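Sixty good ones before dinner

October 21, 2020

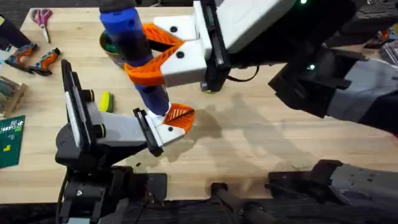

Both arms on the blue cylinder, one orange finger at the middle and one down at the low end.

I promised a few of you an update on the handover project, so let's do this while the arms are off and the room is quiet.

If you missed the earlier posts: I'm trying to get a pair of arms to pass things to each other and turn them over on the way. I don't want to script it. I tried scripting it back in March and ended up with a giant pile of special cases that worked beautifully as long as I put the object down in exactly the same spot every single time (and I never did). So now I show the arms how it's done, over and over, and a small network tries to learn from what I showed them. Which means that most of my hobby is now recording myself doing the same thing again. And again!

The total as of tonight is 1,943 recorded episodes. That's across every object I've tried, and a good chunk of those are from the early days when I was terrible at driving the arms, so I don't train on all of them. Tonight's goal was 60 clean ones with the blue cylinder, and I got there with a little time left before dinner.

The cylinder is a fun one because it's long. Short things are forgiving – you grab, you lift, you're done. With something the length of a forearm, whatever one arm does at the bottom shows up as a much bigger wobble at the top, and if the two arms disagree even slightly they start fighting each other through the object. You can hear it when it happens, the motors get a kind of whine. My rule now is that one gripper holds and the other one only steadies, and I try really hard to make that obvious in the demonstrations. Early on I'd squeeze with both at once, no particular order, and the policy learned to do precisely that. Fair enough, it learned what I taught it.

I've stuck with the orange fingers, by the way. Somebody asked in the comments if I was going back to the flat ones that came with the grippers and the answer is no way. Wrapping around something round is so much easier with a curved, hollowed-out shape than with two flat plates, where the thing just rolls out the side.

The bench is as messy as ever, and I leave it like that on purpose. Scissors, the power drivers, the green cutting mat, a sponge, a bowl sitting right behind the cylinder. My first few hundred episodes were all recorded on a perfectly bare table, and then I left a roll of tape out one evening and the arm went straight for the tape. So now I shuffle things a bit between batches. I don't do it between every episode, I'm not that patient, but every 11 or so I get up and push stuff around.

Same deal with the light. The arms throw big dark shadows across the wood and those used to worry me a lot. I even looked at buying diffuser panels. Then I talked to Ikechukwu Omoregie, who has been doing this kind of thing a lot longer than me, and he told me to leave the shadows in and record at different times of day. I've done that for the last seven sessions and I do think the grasps have gotten steadier, though I changed the learning rate in the same stretch, so please don't quote me on it.

What I throw away: anything where I hesitate for more than a second or two, anything where I bump the bench, and anything where I start laughing because the cylinder fell over (it happens more than you'd think). What I keep, and this took me a while to come around to, is the recoveries. If the grip slips and I calmly fix it, that stays in. The old model had never seen a slip in its life, so the first time it got one it simply froze with its fingers half open.

Labeling is still by hand in Serker, and it's still slow. I mark where the first contact is, where the second arm joins, and where the first lets go. I've been meaning to write a little script that guesses those from the gripper currents and just lets me correct it. Maybe next weekend.

Training is running on the old desktop now, with the new batch mixed in. I'll post the results whether they're good or embarrassing. After that I want to try something with a handle, so if you have ideas for an object that's awkward without being breakable, leave me a comment!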